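4 min read

I have spent most of my evenings since August teaching an arm to put a small blue thing in a small white basket. The hardware is fine. My software, a pile of scripts I named Deddale back when I had hopes for it, is the problem child.

The policy outputs 34 actions at a time, and the old runner played all of them before it looked at the cameras again. So if the first guess was off, the arm stuck with it, like a man who won't ask for directions.

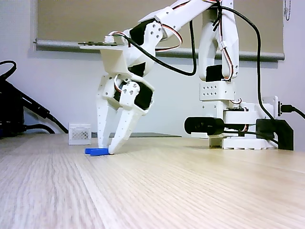 I now throw away the tail of each chunk and blend the new one in over four steps. That got rid of the stubbornness and gave me a twitch at every seam. The twitch was a timestamp bug – I was stamping images when they got decoded, a good 300 milliseconds after they were taken. Two evenings for a one-line fix. I'd rather not say which line.
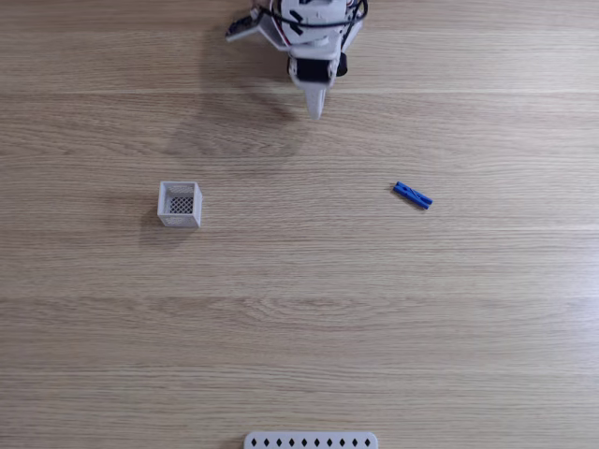
Rattana Inthanon
Robot software, mostly after dinner

Next up is the replay tool. Erum (my log viewer, also badly named) loads a whole episode into memory and falls over somewhere past 2,000 steps. I want to scrub through a run and see the planned joint path drawn over the measured one, for each joint, without making tea while it loads. The branch is up if you want to poke at it. Please don't read the commit messages.

4 comments · 34 shares

Contact | © Rattana Inthanon | Back to top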